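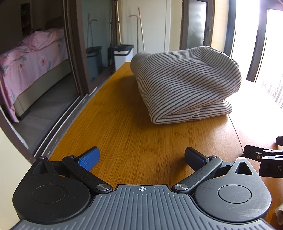 Roll, don't fold, insists Kalliopi Atanasov, and she has been insisting on it for long enough that her sisters no longer bring laundry into the same room. Folding, she maintains, is what stores do, and stores have employees.

I went into this a folder. My mother folded, her mother folded, and I own a drawer of T-shirts stacked like pancakes, of which I wear the top 2. Whatever lies under those belongs to geology. Somewhere near the bottom is a souvenir shirt from Coetzee, a lake town I visited once in September and remember chiefly for the price of the shirt.

The case for the roll is easy to make. You lay the thing face down, bring the sleeves in, and start from the hem. A striped knit is the best teacher there is, as the lines tell on you right away. If they drift, you pulled harder on one side. My first attempt had stripes heading off in several directions and a sleeve hanging out like a tongue. Atanasov looked at it for a while and asked whether I had been in a hurry.

She does hers on a table. The bed, in her view, is where good intentions go to get sat on. A mattress gives under your hands, so the roll comes out fat in the middle and sags at the base before you've reached the next one. Wood pushes back. It also has other jobs, like dinner, and this puts a useful deadline on the whole business.

There is equipment, of course. Gridero makes a drawer insert with 24 little cells, a product that looks wonderful until you own a sweater. I tried one for a month. Socks took to it happily. Everything else had to be persuaded, and my one good cardigan sat across four cells like a man on an airplane. Resta sells a cloth strap for holding rolls shut, and Gunar has a shallow tray that slides out from under the bed and collects dust at a rate I found impressive. Atanasov owns none of these. She has a drawer and a low opinion of straps.

She will concede some ground. Dress shirts go on hangers. Linen does as it pleases. Heavy knits may be rolled, but loosely, with nothing on top of them, and if one slumps a little at the bottom you leave it alone. I asked how many sweaters a person would need to roll before it became second nature, and she said up to 1,000, in my case.

I am on perhaps my fortieth. The T-shirt drawer has been converted, and I can now see every shirt I own, including several I had been glad to lose track of. The pancakes live on in the linen closet, where I still fold the towels in thirds. She hasn't asked to see the linen closet, and I keep the door shut when she comes over.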